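Home | News | Equipment | Planning | Archive | Contact
Filed under: Robotics and kit budgets

Drinness moves kitchen robot purchase to second budget round

5/31/21

Drinness has put back the purchase of a two-arm mobile robot for its Morkum test kitchen and will spend the first part of the money on simulation instead. The revised equipment plan covers 24 months and replaces the version agreed in March, under which the hardware order would have gone out first.

The change was proposed by Prasanna Kanagaratnam, who runs equipment planning at Drinness. Her paper sets out 957 hours of simulated kitchen work to be completed before any supplier is asked for a binding price. The hours are split between reaching and grasping at a stone-topped counter, moving the base along the counter, and recovery after a failed grasp. The counter is laid with food and ordinary kitchenware, a frying pan and a small white cup among them, and the robot works it with a two-fingered gripper on its left arm.

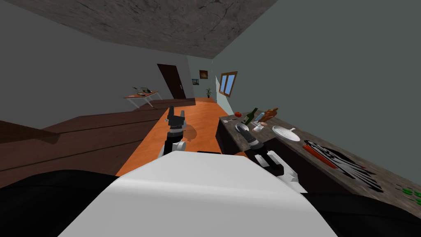
Under the old plan the robot, its charging station and a service contract were to be bought as one package. The new plan divides them into three lines. The simulation licence and computing time are paid for now. The robot is a reserved sum, released only after a review. Spare grippers and wrist parts are entered as running costs, which means they can be reordered without a fresh application.

Till Ruppert, who drew up the technical requirements, said the March figures had been based on the supplier's standard arm length. "We had a price for a machine and no evidence that it could reach the back of a normal worktop from where it has to stand," he said. "If it can't, we need the longer arm, and the longer arm changes the base, the battery and the floor loading. That is a different order."

The reach tests are run with the base parked at several distances from the counter and at several angles to it. Each run logs joint positions, contact forces at the fingers and the time taken. Runs in which the arm meets its joint limits are kept in the results and marked as such. Drinness had previously discarded them, and Ruppert said this had made the shorter arm look better than it was.

Floor space is the other open item. The room set aside at Morkum has a working area of 18 square metres once the storage along one wall is taken out. Notburga Gasser, responsible for the building, has asked for the turning circle of the base to be confirmed before the electrical work is put out to tender. The sockets and the charging station share a wall, and moving them later would mean lifting the floor a second time.
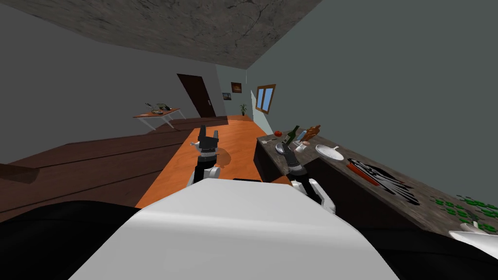 Can the simulated results be used to accept the robot on delivery?
They can be used to set the acceptance figures, but the tests themselves will be repeated on the delivered machine in the Morkum kitchen, with the same object list and the same base positions.

Two software offers were compared for the simulation line. Skedico was chosen over Nomura on the terms of the licence. Its offer allows the scene files and logs to be exported and kept after the contract ends. The Nomura offer was cheaper in the first year but charged for each extra workstation, and Drinness expects to add workstations when the recovery tests begin.

Lutz Buschmann, who handles purchasing, said the reserved sum would not be adjusted for price rises. Any increase above the March quotation will have to be met from the running-cost line or carried over to the following plan. He has asked suppliers to state delivery times for the long-arm and standard versions separately, along with the cost of an on-site engineer for commissioning.

The object list for the grasp tests has also been fixed. It holds 842 entries, counting size and weight variants of the same item separately. Marlene Moura, who maintains the list, said thin flat items had been given extra runs because two-fingered grippers are slow to lift them from a hard surface. Cutlery, cloths and chopping boards are in that group. Small loose food pieces stay on the list but will not count towards the purchase decision.

The review will be held when the reach and base tests are complete. The recovery tests may continue after the order is placed.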